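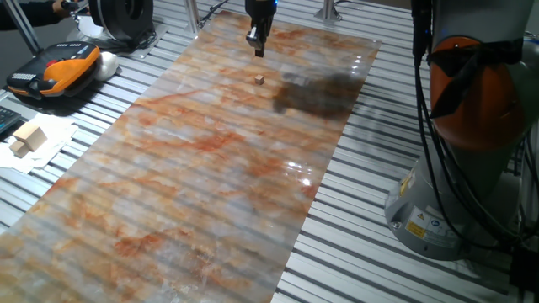

A small wooden cube on a marble-patterned sheet

Ross Pollock wants to talk about fees before I've even got my coat off. He runs Tralmont, a 19-person packaging shop, and he's been fighting the state's annual business filing charge since it jumped to $1000 in November.

"It's a flat fee," he says. "I pay it, the giant down the road pays it. Guess who notices!"

I tell him plenty of owners gripe more about property tax. He waves that off (he waves a lot off) and pulls out a folder of bills.

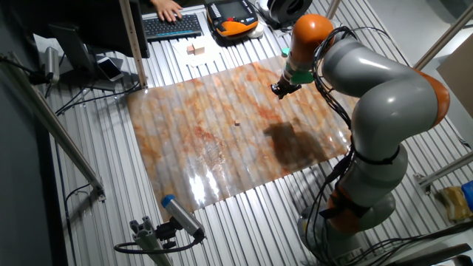 Lev Tkachenko
Small business columnist

"Property tax I can plan for," Pollock says. "The fee shows up, and you've got 60 days or you lose your good standing."

So would he move across the state line? I figured I'd get a speech. Instead he laughed — "My wife would stay here without me" — and went back to the folder.

What he'd like is a sliding scale: $80 for the smallest shops, going up with payroll. I asked who makes up the lost money. He doesn't have the whole answer yet, and he said so, and I liked him for it. He has a meeting with his state senator's office next month and he's bringing the folder.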